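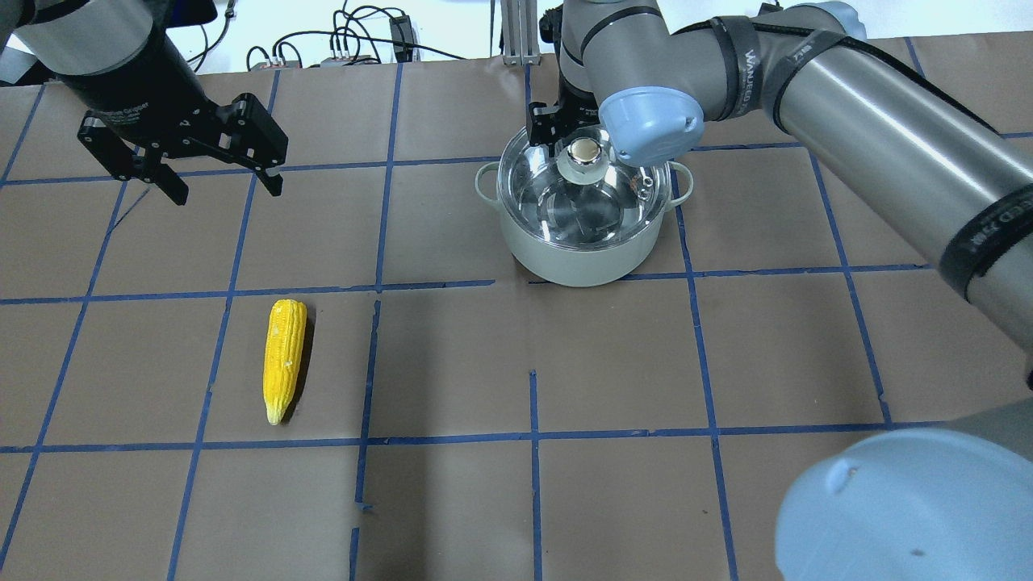 How to catch yourself judging people (and let it go)

Quick one today, got a train at 9. Method I use, pinched partly from Anjana Munshi's evening class in Eswood, partly made up on the bus.

1. Notice the sting
Tight jaw, the little tut. Someone's late, someone's loud on the phone. Don't fix it yet. Just clock it.

2. Write the rule down
There's always a rule. "People should reply the same day." "Grown-ups don't sulk." Full sentence, on paper, with the should left in. Mine filled 21 lines the first week, a bit embarassing.
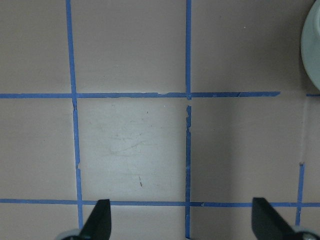
Keep the list somewhere you'll see it. Back of a diary is fine. Don't tidy the wording, the rude version is more use.

3. Ask who gave it to you
Mum, a teacher, an old boss. Mine about replying came straight from my first job at Patwary, where a slow answer got you a talking to. I left there years ago. Still obeying.

4. Swap should for I'd like
"I'd like people to reply the same day." Say it out loud. Feels daft. Softer though, and now you can ask for it or drop it.

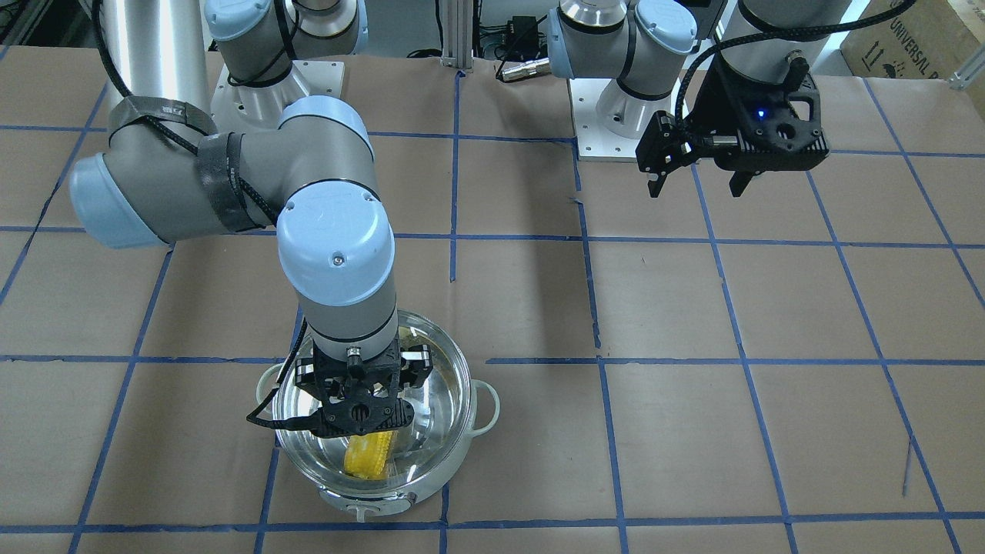 Give each one 20 minutes at most, then go and do somthing else. Washing up, a walk. More thinking than that and you're back to arguing in your head.

5. Go back in December
Or whenever. Cross out the ones that have gone quiet. Some won't, mine about queues is going nowhere.

Comments open till Friday.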